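Arm cell re-inspection after gripper fault — checklist and comments
Site: Flistport, training cell 2
Inspected by: Leire Pacheco
Second reader: Abilio Valcárcel
Date: June 1, 2024
Reason: the gripper dropped a part twice and then closed on the tabletop with the force limit still reading normal. Cell locked out the same afternoon by Lucía Toledo.

Marks used: OK, FIX (run allowed after repair), STOP (no run until cleared).

1. Lockout and stop circuit
1.1 Lockout tag present and signed: OK
1.2 Emergency stop cuts motion from full speed: OK. Tested 8 times, no misses.
1.3 Stop button reachable from the operator position: FIX. You have to lean over the table corner. Move it to the near side.
1.4 Restart needs a deliberate reset: OK

2. Mounting and cables
2.1 Base bolts at torque: OK
2.2 Connectors seated at base: FIX. One was finger-loose. Probably not the cause, but it goes in the log.
2.3 Cable slack through full reach: OK

3. Gripper
3.1 Fingers close evenly: STOP. The left linkage lags. You can feel it by hand with the power off.
3.2 Finger tips worn or chipped: FIX. Replace both, not one.
3.3 Width reading matches gauge: STOP. The gauge block is 14 mm and the controller gave a different value on each of three tries.
3.4 Force limit matches load cell: STOP. See comment below.

Comment on 3.4 (Valcárcel): The limit was set correctly in the controller. The gripper was not zeroed after the February finger swap, so the software took the fingers as still open when they were already touching. It kept pushing down. I don't think the operator could have caught this from the screen.

4. Simulation check
The failed pick was rebuilt in the simulator with the same joint targets before anyone powered the real arm. The low approach over the small tool is the pose to look at. The finger tips come down close to the wood, and a bad height offset leaves very little room there. 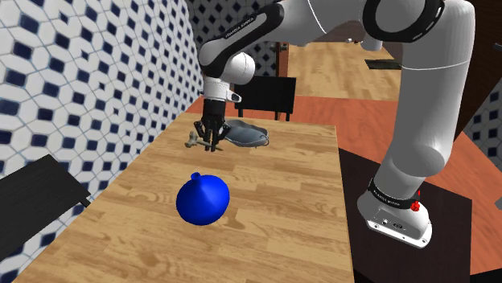
Simulator render: Lucía Toledo, Flistport

4.1 Approach height above table at least the site minimum: FIX. Add a floor limit in the controller so a bad offset can't drive the tips into the surface.
4.2 Neighboring items clear of finger travel: FIX. The blue-grey item sits directly beside the tool being picked. Space them out in the test layout.
4.3 Table height in the model matches the real table: STOP. Not measured since the table was moved. Ainhoa Esteban to measure at all four corners.

5. Records
5.1 Fault log complete: FIX. The first drop was never written up. The second was, as entry 248.
5.2 Operator training current: OK
5.3 Zeroing step in the finger swap procedure: STOP. It isn't in there at all. Trinidad Figueroa is rewriting the page — send her your marked-up copies.

Result: cell stays locked out. Items 3.1, 3.3, 3.4, 4.3 and 5.3 must be cleared and signed before power goes back on for anything other than testing. Test runs are at reduced speed with two people present, one of them at the stop button.

Note from Toledo: replacement fingers are on order through Brovix. Please don't borrow the set from the other cell. They have a different offset and we would be back where we started.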